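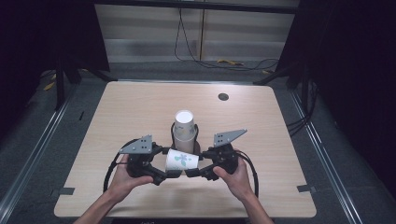
Gripper in both hands, one paper cup held on its side, the other standing behind it.

Threads > Workshop builds > Grippers

1/ Parts list and progress on the hand-held gripper I've been building at the Vollham shared workshop. Posting it in pieces as I get time.

2/ The housings are black plastic, printed at home on the Skudum. Each one took most of a night. I threw out the first pair when the screw holes came out undersized, and I should have checked them before printing the second half.

3/ The grey triangular plates at the top corners are metal. I drew them with small square holes so I can bolt things on later without redrawing the whole part. Nothing is bolted on yet.

4/ Cables come out both sides, one past each wrist. I tried running them both out the left and it pulled to that side every time I turned my hands over.

5/ Paper cups are the test piece. They're cheap, they're light, and they show a dent straight away if the fingers close too hard. I bought a sleeve of 100 with a blue flower print and there are 76 left.

6/ First fingers were too stiff and crushed the rim. The second set has a softer pad and a longer travel. I grip across the body of the cup now and stay well clear of the rim.

7/ Someone asked about the motors. They're secondhand, from a box lot at Favitdale Surplus. One in the lot was dead. The labels had come off so I can't give you a part number, sorry.

8/ Cost so far, not counting the printer: $29 for motors, 2 spools of filament I already had, and offcuts for the plates. The cable was the dear bit.

9/ Still to do: strain relief on the right-hand cable, a proper switch, and new screws for the fingers. The ones in there now are whatever was in the jar.

10/ I've put the drawings in the Kapoor folder on the workshop drive, under grippers. If you change the plate, save it under a new name please. The colour of the housing is up to you.

11/ Next lot of posts in September, once the switch is in.

14 comments · 9 shares

Last updated 30 July 2019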